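Bench notebook, packing cell 2, Evwood site
Sun 20 July

Mixed-item box packing, hand-held gripper demos. Entry covers the change to the packers' shift as much as the gripper itself. 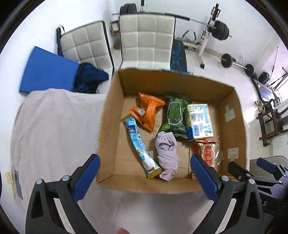 Item set stays at snack packets, a tissue-type pack and one soft textile. Rullum asked for rigid cartons to be added. Declined for now, the film packets are where the time goes.

Demo count to date 802. Target before the first unattended trial is 3000. At the June rate we do not reach it before the Seka line changeover, so either a second demo station or a smaller target. Fleury prefers the smaller target. I would rather have the station.

Grip notes:
Crimped packet ends fold under the pad if the approach is steep. Come in along the long side of the packet.
Shiny film gives poor edges in the video under the overhead lights. Try one session with the lights at half.
Rolled fabric is easy to pick and hard to place. It opens up if released high. Release at the box bottom.
Packets leaning on a box wall: pinch the upper end, pull away from the wall, then lift.
Wipe the pads at each break.

Work changes, packing side:
Packers now do demos in blocks of 21 minutes, then go back to the normal table. Longer blocks were tried in June and the wrist complaints went up. The tool is heavier than it looks on the spec sheet and all the weight is forward of the hand. Asked for a balancer arm, no answer yet.

Demo time does not count toward the pick rate. This was not written down anywhere and two people had their weekly rate marked low. Corrected, and the shift sheet now has a separate column. Check that the column survives the next template update.

The packers' order of placement differs from our script. They put long packets in diagonally and fill the corners afterward. The script had everything parallel to the walls. Their way is faster by hand, and I see no reason to train it out. Script withdrawn.

Question from the floor, more than once: what happens to the table jobs when the cell runs alone. The plan from Fleury has the same headcount with a move to refill, fault clearing and box checks. Grade for those tasks is still open. I said so and did not guess.

Open:
Balancer arm
Light test
Written answer on grades, before the next block of demos
Spare pads, order two sets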